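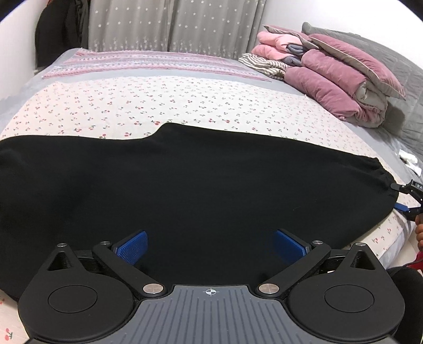 Preguntas frecuentes sobre el curso «Culpa, mérito y suerte»

¿De qué trata el curso?
De la suerte moral. Dos conductores igual de distraídos vuelven a casa: uno llega sin novedad y al otro se le cruza alguien. Juzgamos al segundo con mucha más dureza, aunque ambos miraran el móvil los mismos segundos. El curso pregunta si tenemos derecho a hacerlo. Adelantamos que saldrá con menos certezas de las que traía, y que no se devuelven en recepción.

¿Necesito haber estudiado filosofía?
No. Ayuda haber tenido alguna vez la sensación de merecer algo, bueno o malo. Los que vienen con la carrera hecha suelen tardar un par de sesiones más en hablar con normalidad.

¿Quién lo imparte?
Malachy Lenihan lleva las sesiones de lectura y Szymon Tomaszewski las de debate. No están de acuerdo en casi nada y llevan años sin estarlo, de modo que no espere que le den la razón los dos el mismo día.

¿Cuánto dura y dónde se hace?
Son 10 sesiones de dos horas en la sede de Clellham, en la primera planta. El grupo de Poltham sigue el mismo programa, pero por videoconferencia. Hay un descanso a mitad de sesión; el café es de máquina y no entra en la matrícula.

¿Qué hay que leer?
El cuaderno de textos, que tiene 381 páginas. No se asuste: se leen unos cuantos capítulos y el resto está para quien padezca insomnio o ambición. Empezamos con Aristóteles y las acciones involuntarias —el capitán que tira la carga por la borda en plena tormenta—, seguimos con Kant y la buena voluntad que brilla por sí misma aunque no consiga nada, y dedicamos la segunda mitad a Bernard Williams y Thomas Nagel. 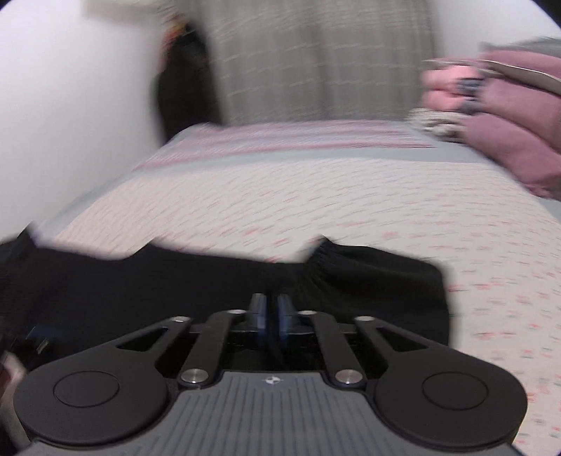
Una prenda negra sobre la cama.

¿Es lo mismo que el problema del libre albedrío?
Son vecinos y se prestan sal. El libre albedrío pregunta si pude hacer otra cosa. La suerte moral admite, si usted quiere, que pude, y pregunta por qué entonces se me juzga también por lo que no dependía de mí: el resultado, la época en que nací, el carácter que me tocó. Se puede tener una postura muy firme sobre lo primero y ninguna sobre lo segundo. Lenihan es un caso clínico.

¿Saldré pensando que nadie es responsable de nada?
Hay quien lo intenta, sobre todo con las entregas atrasadas. No ha colado todavía.

¿Hay que entregar algún trabajo?
Un ensayo breve, de hasta 19 párrafos. La cifra la fijó Tomaszewski y no ha querido explicarla. Se puede escribir sobre un caso propio, siempre que no aparezca ningún compañero de grupo con nombre y apellido. Quien no lo entregue puede seguir asistiendo, pero se queda sin certificado.

¿Cuántas plazas hay?
Veintiuna por grupo. Cuando se llenan abrimos lista de espera y las bajas se cubren por sorteo. Sí, por sorteo. Ya nos han hecho la broma.

¿Puedo cambiar de grupo?
Una vez y antes de la tercera sesión. Escriba a secretaría indicando su grupo actual y el que prefiere.

¿Hasta cuándo puedo inscribirme?
La matrícula para este ciclo se cierra el 27 de abril de 2024. El siguiente empieza en enero, con el mismo programa y, salvo conversión repentina, con los mismos desacuerdos.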